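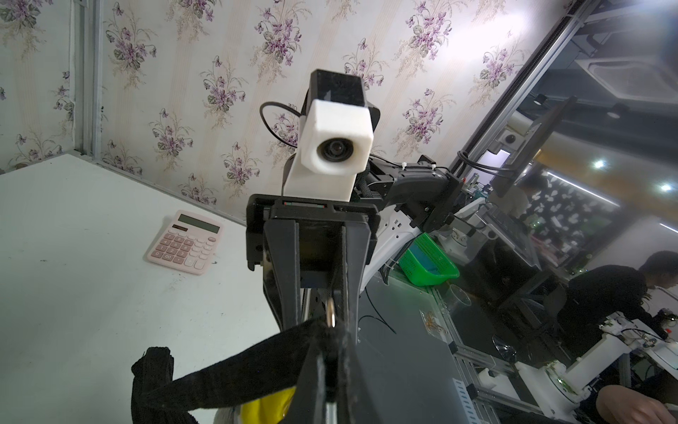
The strap and the pink calculator, from the wrist camera.

I have spent most of December teaching a pair of robot arms to deal with straps, and I'm having a ridiculous amount of fun.

Some background for people who come here for the bike posts. I work at Bradero now, on the team that collects demonstrations. A person drives the arms through a task, everything gets recorded (joint positions, gripper opening, every camera), and one run through the task is an episode. Pile up enough episodes and you can train a policy that tries the task by itself. My job is the piling up. When I started I figured it would be the boring end of robotics, and I was so wrong!

Our current task is called Liem, for reasons that were settled before I got here. You get a strap or a cord or a lanyard, plus some ordinary desk object, and the arms have to move the floppy thing where it's supposed to go without dragging the desk object along with it. The target for the first round is 2000 good episodes. We passed 1000 last week and Sun-ja Sung brought in those little walnut cakes, so that's a milestone as far as I'm concerned.

Straps are hard in a way that blocks and cups never were. A block has a place and an angle and you're done. A strap has a different shape every single time you put it down. It folds over itself, it hangs off one finger, it slides when you lift and then it swings. A metal ring on it makes things more interesting again, with a little hard spot in the middle of something soft. You can grab right next to the ring or well away from it and get two completely different motions out of the same command.

My first couple of days of episodes were, to put it kindly, not great. I was being far too careful. I would creep up on the strap, stop, wiggle, stop again, close the jaws, stop to admire it. Homa Azimi looks at everything before it goes into the training set and she came over with her laptop and played three of mine back to back. Every pause was in there. A model learning from that learns to pause too, and it doesn't know why you paused, so it may just sit above the table forever, thinking about nothing. She told me to decide where I was going before I touched the controls and then go. Best advice I've had all year.

The second thing she got me to do was stop hiding my mistakes. If I miss the strap and pick it up on the second try, that goes in! A clean recovery is worth a lot, because the policy is going to miss as well and it needs to have seen what comes next. What gets thrown out is the stuff where I knock the desk object across the table and then chase it.

Then there's variety, which is my favorite part. Between episodes you change something. Turn the calculator. Swap it for a stapler. Throw the strap down instead of laying it down (laying it down always gives you the same tidy curve, you don't notice until you see fifty of them on one page). Rizal Gunawan writes the variation sheets and he has a real gift for annoying combinations. Black strap against the black jaws is one of his, and I complained about it for a whole afternoon. From the wrist view the two run together and you end up reading the texture on the strap to work out what's what. He says if it bothers me it will bother the network, so we're doing 3 batches of it.

Other stuff I've picked up, in no order:

Look at the wrist view while you drive, at least part of the time. Your own eyes can see around the jaws and the model's can't. If you could only do the grasp by leaning sideways, the information isn't in the recording.

Short sessions. My episodes after lunch are fine until three or so and then they get sloppy in a very consistent way, always closing too early.

Write the note right away. "Strap slipped, recovered" takes two seconds and Homa will love you for it.

Gilang Subramaniam ran a first training pass on what we had at the halfway mark, mostly to check the pipeline. It went for the strap! It closed next to it about as often as on it, and once it pinched the corner of the table with total confidence, but the reach was unmistakably the reach we'd been doing all month. I recognized my own little hook to the left at the end. I didn't know I did that.

Next up is cords with plugs on them, and Rizal already has the sheet written.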